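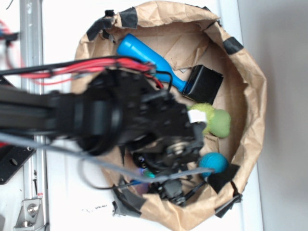
Iser

Servicing the Grilstead bag cell: rail, cables, fingers, bag

This procedure covers the single-arm cell that picks loose items out of an open paper bag. Do it every 500 cycles, and again after any collision that trips the arm. Before starting, you need a set of hex keys, a torque driver, black cloth tape, a soft brush, isopropyl alcohol, lint-free wipes and a new kraft-paper bag.

Power down

Park the arm over the bag and lower it until the gripper carries no load. Stop the Triltstead controller from the console, then switch off the servo supply. The joints have no brakes, so support the arm with one hand when the supply drops. Leave the camera power on. The wrist camera loses its exposure settings if it is cycled and you will have to enter them again.

Rail and brackets

1. Put a hand on the aluminum extrusion and push it sideways. Any movement at the table end means a loose corner bracket.
2. Tighten the bracket bolt with the driver. Do not go past the setting written on the cell card.
3. Check the mounting plate screws in the same pass. Replace a screw with a rounded socket; do not try to get one more service out of it.
4. Brush the tabletop next to the rail. Paper dust and grit collect there and get under the new bag.

Cable routing

The red servo leads run along the top of the arm and bend down to the connectors at the gripper. Press each connector home with a thumb. Look for flattened insulation at the bend.

The gray cable is left in a long arc on purpose. To set the slack, move the arm by hand to its farthest reach and turn the wrist through its full travel. The cable should never pull straight. It should also stay out of the space between the fingers at the lowest pick height, and this is the limit that usually gets missed. Tie it at the forearm only. A second tie at the wrist will hold for a few hundred cycles and then work the connector loose. 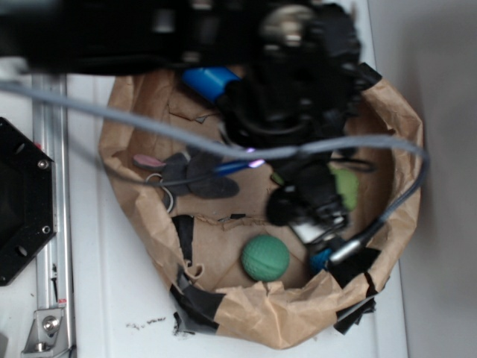

With the slack set, run the wrist from stop to stop by hand once more and watch the loop from the side. If it touches the bag rim, shorten the arc a little and repeat. A cable that drags on the rim moves the bag a small amount on each pick, and the fault shows up later as a position error.

Fingers and pads

Wipe both lit finger pads with alcohol and let them dry. Close the fingers slowly by hand. The pads should meet flat along their length.

Restore the servo supply and read the gripper position on the console with the fingers closed, then with them open. On our cell the closed value is 693 and the open value is 1602. Write down your own values the first time you do this and compare against them at each service. If the closed value has drifted, loosen the horn screw, reseat the horn and read again. Replace the pads at 2000 cycles whatever they look like.

Bag

Roll the rim of the new bag outward until the opening is wide enough for the gripper at its full open width. Crease the fold hard, then tape it down. Put tape over any tear, and press it flat with a fingernail. Lifted tape edges catch on soft items and on the fingers.

Flatten the floor of the bag by hand. Load the test items, mixed hard and soft, and leave them where they fall.

Test run

Start the controller at reduced speed and run the arm down to pick height over each side of the bag in turn. The fingers must clear the paper walls on both sides. Go to full speed only after the slow run finishes without a stop.
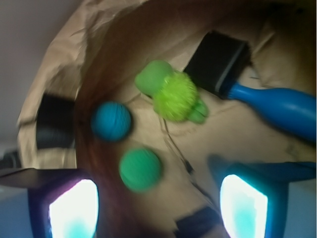 Shirazi commented that the reading of the closed value should be taken twice, once right after power-up and again when the servo has warmed up, and that on a second cell the two differed enough to make a good horn look badly seated. The warm reading is the one to log.

Log the cycle count and both gripper values on the cell card, then reset the service counter.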